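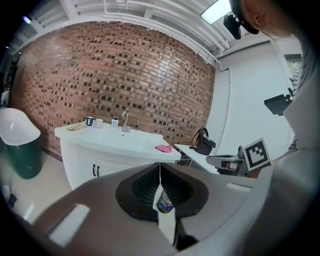
Leandro Gallardo has spent most of the year since June comparing fingertips. He runs hardware testing at Laka, a small firm in Flekstead that fits hand-held grippers for recording household tasks, and when we spoke on a Wednesday afternoon he had just finished the second round.

The round covered two tips, the Palma and the Foltport, on the same gripper body with the same wide-angle camera. "We changed the tip and left the rest alone," he said. "In the first round we swapped the camera halfway through and had to throw out nearly all of it."

In total his team logged 804 grasps with five operators. The tasks were ordinary ones: mugs, cloths, pump bottles, drawers and cabinet doors.

Gallardo said the softer Palma was better on cloth and worse on anything with a small handle. "It folds when you pull sideways. On a mug you don't care. On a drawer you lose the knob and have to start over."

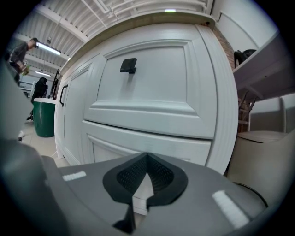 Knobs take up a lot of his time. A bar handle gives the operator room to come in at a bad angle, he said, but a knob has to be met straight on, and with a fisheye lens people misjudge the last inch. "They think they're there and they're not. It took most of them two sessions to stop doing it."

He scores each grasp from one to seven, mostly on slip. The Foltport had the higher average on furniture, though it wore faster at the rim, and he isn't ready to recommend it. Price doesn't come into it yet. "They cost close to the same. What costs money is stopping to change them."

I asked whether the results would carry over to an arm. He was careful about that. A person corrects with the wrist without noticing, he said, and an arm only does what the controller tells it – so a tip that feels fine in the hand can still drop things.

The arm tests come next, with the drawers first and cloth after that.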